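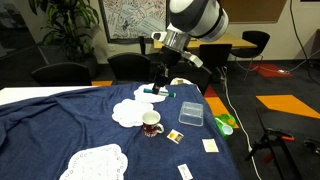
Figure 5. A gripper holding a teal-green marker over a white lace paper doily.

4.2 Battery life under mixed use

Standby drain was the result we most looked forward to, and it didn't disappoint! We ran 15 handsets from the Erkex and Flolix lines through the same daily routine: 60 minutes of video, a long stretch of map use, then a full night idle with the screen off. Each phone started on a full charge, with its brightness fixed and its background apps left as the maker set them.

The Flolix phones lasted longer in video, but the Erkex phones caught up overnight - a pattern we had not seen in the Pennington trial, where the older modems kept waking to search for a signal. Across all phones we logged 666 charge cycles, and almost 60 of those had to be dropped when a software update arrived partway through.

What excites us most is how much the colour theme mattered. Switching to the dark theme gave the Erkex phones a clear gain in map use, even at the same brightness. The Galamitz logging tool, described in Section 3, let us follow this minute by minute.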